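Elto Desk Air Filter, mint green

Replacement filter unit for small rooms. Sold by Floltance, item 738. Ships in 5 days.
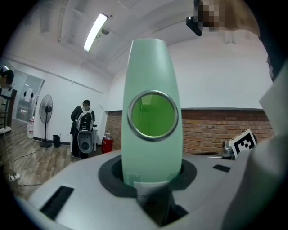

*Mint-green shell with round window and silver ring*

## Filter life

Rated for 3,000 hours on the low setting. Dusty rooms use it up sooner — check it every September.

Rinse the outer screen under the tap and let it dry overnight. Do not wash the inner filter.

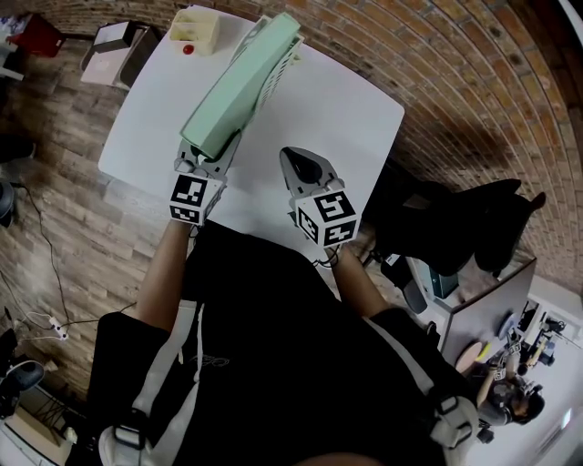 ## Ordering

Spare screens are item 314. Orders placed on Sunday go out the next working day.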